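Clurnlow Institute of Further Studies
Moving Abroad for Work – Unit 2 handout: Housing costs in the first year

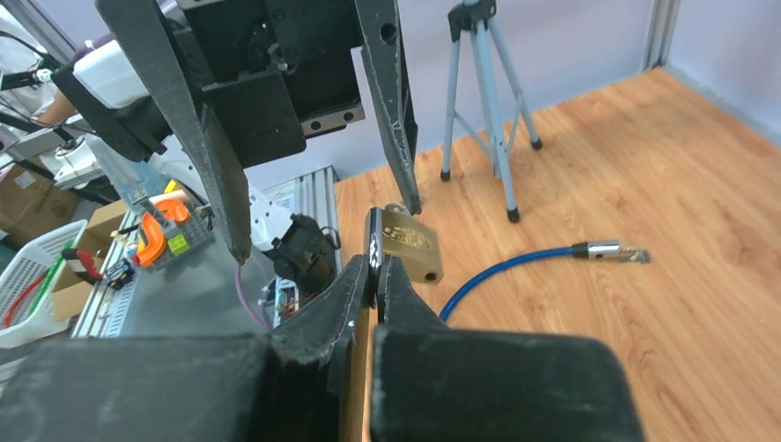 Why do newcomers often pay more for housing than long-term residents of the same city?
Newcomers usually sign leases at current market rents, while residents with older leases may be paying a rent set some years ago. Short leases and furnished flats also cost more per month.

Published cost-of-living rankings

Rankings compare the price of a fixed basket of goods and services across cities. They are prepared mainly for employers who must set allowances for staff posted overseas. A household that cooks at home and travels by bus will not spend as the basket assumes. Students should read a city's rank as a starting point only.

The Soldale exercise

The exercise uses a model city, Soldale, with its own currency, the sol. A tenant rents a one-bedroom flat in the Eshun district for 1000 sols a month. Building charges are 266 sols a month and are billed separately. The landlord asks for a deposit equal to 2 months' rent, excluding charges.

Monthly housing cost: 1000 + 266 = 1266 sols
Deposit: 2 x 1000 = 2000 sols
Due at signing (deposit, first month's rent and charges): 3266 sols

The amount due at signing is more than double the regular monthly cost. Employers' allowances are commonly paid in arrears, and a new arrival may need savings or a salary advance to cover the gap.

Points to check before signing

Whether charges include heating, water and rubbish collection.
The notice period, and whether it differs for tenant and landlord.
The conditions under which the deposit is returned.
Whether rent may be raised during the term – and by how much.

Preparation for the next class

Read the Horuvix relocation case, page 23 of the course reader. Prepare a first-month budget for the family described there, in the format used above. Show housing, transport, food and schooling on separate lines, and state the exchange rate used. Budgets will be returned with comments in June.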